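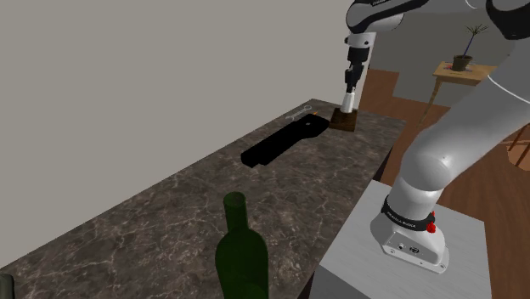
I am planning a pedestal for an arm which will stand at the long counter in our shared workshop in Dunumley, and I would like advice about the height before I order the steel. I have built the corner in simulation first, with the real counter height of 900 mm, and the arm can do most of what we want. My trouble is with low things. When the fingers go straight down on the small dark wooden block near the end of the counter, they press on its upper face and do not go around it. I measured my block model again and it is 20 mm high, so there is not much side to hold. The wrench lying near the far edge will be even worse, I think.

I tried to lower the target by 2 mm each time. At some point the controller reports too much force and stops, and the block has not moved. I do not know if this is a mistake in my grasp height, or if the pedestal is too low and the last joints are in a bad position. The pedestal must be welded by a person who charges by the hour, so I would like to be right the first time.

I use Skorkus for the planning, with the default settings. The height of the pedestal can still be changed freely, but the place on the floor can not be moved much. The door opens on that side.
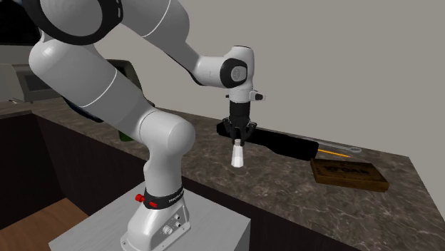 Tall things are no problem at all, and this confuses me. I gave it the same approach from above, the same speed and the same finger force. The small white object stays between the fingers over the counter while the elbow is just in front of the counter edge – this is the part I do not like so much. The top of the pedestal is lower than the counter, so the arm must go up and over the rim each time. Should I raise the pedestal to the same level as the counter, or is it normal to have it lower?

Thank you for reading, and please excuse my English.
Emiko Nomura

2 answers

Treloar
You have two separate problems and I would not mix them.

The first is the block. If the fingers come down on the upper face, then either the opening is smaller than the block or they did not open before the descent. Please check the width of the block in the direction in which the fingers close, and compare it with the full opening of your gripper. With a square block you gain nothing by turning the wrist, so if it is too wide you need other fingers or a smaller block. Lowering the target cannot help there, you only push harder on the wood. Check also that your "open" command has finished before the next movement starts. In Skorkus the default is to continue without waiting, and I lost a whole evening to this in March.

The second is the pedestal. Lower than the counter is possible, many people do it, but you pay with the elbow. I would make it level with the counter or a little under, and leave slotted holes so that you can shift the base plate later. Make a wide foot and bolt it to the floor. Mine was only standing on rubber pads at first and it walked.

For the wrench I would put a thin piece of foam under it. The fingers can then go slightly below the tool without touching the stone.

Prorcombe
Raise it. I had mine low and was always hitting the edge of the worktop.

Comment from Emiko Nomura on the answer by Treloar
It was the opening command! I added a wait and the fingers now go down on both sides of the block. I must still try your foam with the wrench. For the pedestal I simulated it at counter level, and the elbow stays further from the rim in every movement I tried, except when it reaches for things very near to the base. Did you weld your foot from one plate, or is it 6 mm strips?

Comment from Treloar
One plate. Strips would be lighter, but I had the plate already.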